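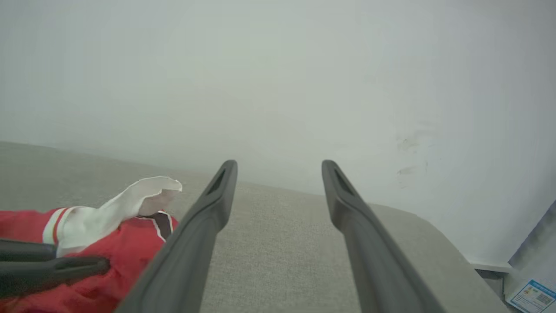
Ticket: Postolum / garment fold study
Title: Grasp score drops to near zero on stacked red + white fabric
Opened by: Yamuna Kartha
Assigned: Aravind Unnithan
Priority: high (blocks the ablation runs)
Status: closed, follow-up open

Yamuna Kartha, 11 January 2023
Wrist view on the couch setup. Policy trained on the 1998 demos, new edge-point head. Expected: pick the red garment by an edge, lift, regrasp with other arm. Got: arm hovers, score goes flat, times out. 16 timeouts out of 50 trials. Old head didn't do this, or not so much. Config is unchanged from last week as far as I know.

Aravind Unnithan
Which checkpoint? And is the timeout before or after first contact?

Yamuna Kartha
Deltau 200k. Before contact, all of them. Never gets to the close command.

Aravind Unnithan
OK so not grip force. Things to try in order:
1. Replay the saved wrist frames through the head offline, no arm
2. Dump the edge heatmap, both wrists
3. Swap to the old head, same frames

Yamuna Kartha
Did 1 and 2. Offline matches live, so no lag problem. Heatmap is odd. Two peaks almost equal, one on the red edge with the white trim, one on the rim of the white cloth sticking up. Target is the average of the two so it lands in between on nothing. Explains the hover.

Mwangi Kimaro
Averaging was my change, sorry. Put it in to smooth out jitter on the single color shirts. Worked fine there. Can't remember if I tested on anything with a second layer, probaly not.

Aravind Unnithan
Step 3 please, want to see if old head picks one.

Yamuna Kartha
Old head picks one. Usually the white rim. Not always the better grasp but it commits.

Shobha Gounder
Check the mask too. Other gripper is lying over the garment in the left wrist corner and we only mask our own fingers. Same gray on both. Could be pulling the heatmap.

Yamuna Kartha
Masked the other gripper by hand on the saved frames. Peaks barely move. Not the cause but worth doing anyway, there's a faint third blob where the bars cross the red that goes away.

Ashwin D'Souza
Does the label w/ the QR code on the pale panel show up in the heatmap at all? We had that on Amin.

Yamuna Kartha
No. Flat there. Wall scuffs flat too.

Mwangi Kimaro
Patch pushed. Takes the top peak, averages only inside a small radius of it. Jitter on single shirts should be the same as before, pls confirm.

Yamuna Kartha
Reran all 50. Three timeouts. Jitter on plain shirts looks same as before by eye, didnt measure it. The three left are all cases where the cloth is bunched so tight there's no clear edge, different problem.

Aravind Unnithan
Good enough. For the paper: rerun the full table with the patch, both heads, don't mix old numbers in. Note the averaging bug in the appendix.

Shobha Gounder
Cross-arm mask goes in its own ticket, taking it. Need joint states from the other arm in the log first, Diltura recorder drops them right now.

Closed by Aravind Unnithan. Follow-up: bunched cloth, no edge (Yamuna).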